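4.2 Waiting periods and declined claims

Income protection policies differ most in how long a claimant must wait before the first payment. We compared the terms of 18 policies sold by two insurers, Puvow and Dilon.
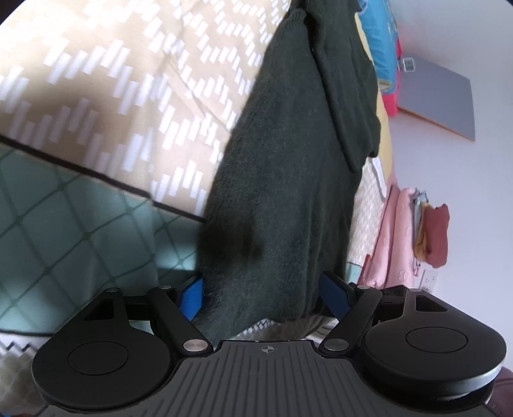
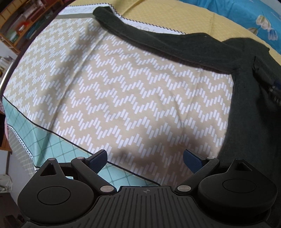
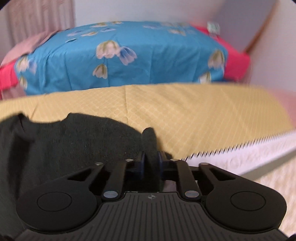 Figure 5. Hand-held gripper, three views.

Lubis Jemham
Received 25/06/2023

Of the 1000 claim files in the sample, 713 were paid in full after the waiting period ended. The rest were declined, paid in part or withdrawn. Policies with longer waits had lower premiums, but their holders withdrew more claims. Self-employed holders were the most likely to withdraw. We did not have access to medical notes, so the grounds for each refusal are taken from the insurer's letter to the claimant.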